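Tutgate extends Drino drinkware range to workplace canteens

Tutgate has confirmed that its Drino range of reusable cups will be available to workplace canteens and staff kitchens from August. The range was previously sold only to schools and hospitals.

The cups are supplied in a single 25 cl size and stack with a clearance of 2 mm between walls, so that air can pass through the stack during drying. Each production batch is tested at the company's Twal site, where sample cups are put through 400 wash cycles and then checked for changes in rim diameter, surface wear and colour. 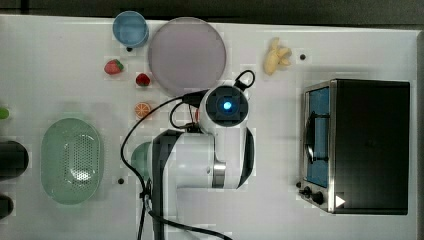

Orders are handled through Tralo, the company's trade counter, in cartons of 25. Canteens ordering 2000 cups or more may spread delivery over two dates at no extra charge. Replacement cups can be bought by the carton at the same unit price for the length of the supply agreement.

"Catering managers asked us for one size that fits the racks they already own," said Njoroge Mbwambo, product manager at Tutgate. "We have kept the base and rim measurements the same as the school version, so existing trays and dispensers can stay in use."

Worn cups may be returned to Tralo in their original cartons. Collection is free with any new order and must be booked before 2 pm for pick-up on the next working day.

Price lists and washing instructions are available on request from the Tutgate trade sales office.

ENDS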